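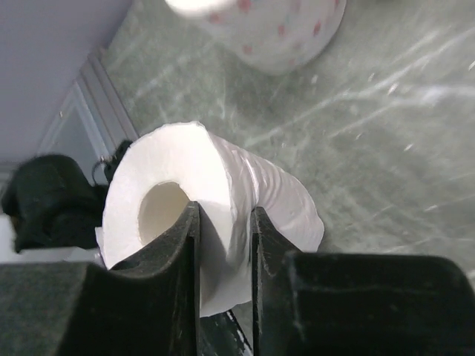 Roll of toilet paper on its side between two black gripper fingers.

Motorcycle Intake Appraiser, Ballik depot
Full time, permanent

Lemine buys used motorcycles and scooters from private sellers and resells them to the trade. Sellers submit the VIN, mileage and photos online and receive a provisional price. The final price is set at intake, after a physical inspection. We are hiring one appraiser for the intake bay at Ballik.

The work
You will inspect each machine against the Lemine intake sheet, which has 80 check points in fixed order. The allowance is 45 minutes per machine, including the cold start and the paperwork. Last year the depot took in 1,002 machines, mostly street bikes between 250 and 900 cc.

Duties:
Match the VIN on the frame to the title and the seller's ID.
Run the lien check and record the reference number.
Measure brake pads, discs, chain wear and tire tread, and enter the readings in Rankin, our stock system.
Test battery voltage at rest and under load.
Read stored fault codes where the machine supports it.
Note crash damage, non-standard parts and missing keys.
Confirm or revise the provisional price within the limits set for your grade. Revisions outside those limits go to the pricing desk at Folley.

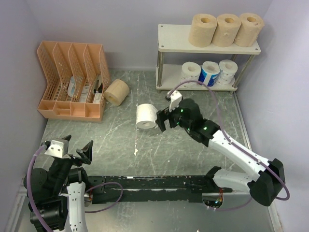

Revised prices are explained to the seller in person or by phone, with the relevant line of the intake sheet quoted. If the seller declines, the machine is released the same day and the record is closed as "no sale."

Requirements
At least 2 years of paid work in motorcycle service, parts or sales
Full motorcycle license, no restrictions
Able to use a caliper, multimeter and diagnostic reader without supervision
Clear written English
Able to move a machine of 550 lb on level ground with a dolly

Experience with auction grading is useful but not required. Training on Rankin is given on site.

Hours and pay
Shifts start at 7:30 a.m. and end at 4 p.m., with a half-hour unpaid lunch. Pay is hourly, by grade, and the grade is set after a practical test. Boots, gloves and hand tools are supplied. Overtime is offered from March through June.

How to apply
Use the form on the Lemine careers page and select "Ballik intake." Attach a resume and a copy of your license. Applications close at the end of February. Practical tests are held at the depot in March.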